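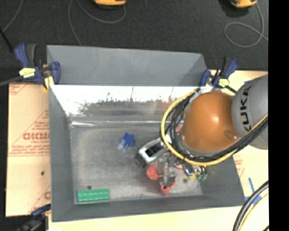

Small items in the metal bin

Draltar Players' Club - minutes, 15th February

Chair: Ľubica Michalík

1. Season results
What a season! Our clan finished 6th on the Rullaten ladder, our best place yet, and 132 members logged in at least once. Big thanks to everyone who kept the late raids going - the Ventura run was a joy from start to finish.

2. Raid nights
The new Eludix boss has three phases and plenty of us keep falling in the second. Agreed to split into two teams, with healers swapping over after each wipe. Minimum gear score stays at 455. Anyone below that is very welcome on the practice run, and Ľubica will lend out spare armour from the clan vault. 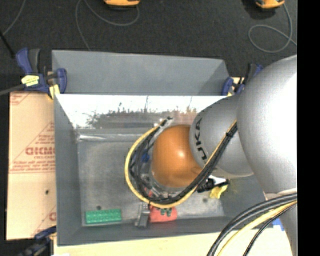

3. Clan vault
Roughly 700 crystals in stock. Agreed to spend half on potions and keep the rest for the November expansion (we can't wait!).

4. Any other business
Request for a second voice channel, as the main one gets very loud during boss fights. Agreed. Banner designs to be posted on the forum before the next meeting.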